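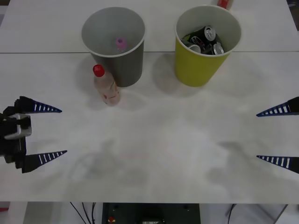
3 min read

Used handheld console inspection — checklist with comments

Applies to second-hand handhelds and cartridges taken in at the Irness counter. Work in order. Mark each line P (pass), F (fail) or N (not fitted).

1. Shell and hinge
1.1 Hinge holds at both stops. P
1.2 No cracks at the shoulder buttons. P
Comment: hairline mark near the left shoulder, cosmetic only. Grade B.

2. Battery and charging
2.1 Battery cover sits flush. A raised cover means a swollen cell — stop, do not charge, move the unit to the metal bin. P
2.2 Charge light comes on with the Grusen bench supply. P
2.3 Battery runs for 100 minutes at full brightness. F
Comment: cut out at 41 minutes. Replace cell and repeat 2.3 before sale.

3. Screens
3.1 Dead pixels, upper and lower. P
3.2 Touch calibration, four corners and centre. P
Comment: lower right corner needed a second calibration. Held after restart.

4. Controls
4.1 Directional pad, all eight directions. P
4.2 Face buttons return without sticking. F
Comment: B button slow. Contacts cleaned, retest due.
4.3 Microphone responds in system settings. P

5. Cartridge slot
5.1 Reads the Feng test cartridge three times out of three. P
5.2 Pins straight and free of corrosion. P
5.3 Slot cover. N

6. Data
6.1 Previous owner's profile and saves removed. P
6.2 Wireless settings cleared. P
6.3 Parental lock off. P
Comment: pet game cartridge supplied with the unit still holds a save. Erase from the title menu, not by formatting the console.

Result: HOLD. Unit 1381, shelf 191. Two lines to retest (2.3, 4.2). Sheets from before April use the old numbering and should not be mixed with this one.

Last updated: 2021-07-25

Contact | Copyright Irness Game Exchange | Back to top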